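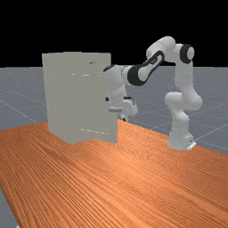

Does Flerix plan around the box, or do I have to steer it?

It plans! You give it a goal pose and it looks for a path that keeps the links out of whatever you've put in the collision world. I usually leave the padding at 8 mm, and if you go much bigger, goals right beside a box start failing.

Why does my planner say "start state in collision"?

Nine times out of ten it's the padding again (ask me how I know). Turn on the collision shapes in the viewer, back the wrist off a little and replan.

Can I get a camera view from down near the gripper?

Sure, add a second camera in the scene file and pick it from the view menu. I keep both open when I'm checking an approach, because a wide view can hide a lot.

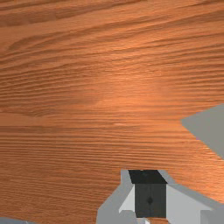

Close-up view in the simulator, gripper at the bottom and wood grain everywhere.

The wood texture confuses my detector. Can I swap it?

Yep, set the table material to "plain". Yavuz trained his on 243 renders with the grain left on and likes it better that way, so try both.

Same start, same goal, different path?

The sampler is random. Fix the seed (I use 193, no special reason) and you'll get the same path back every time.

Questions? Write to Liesbeth Postma | © Flerix | Back to top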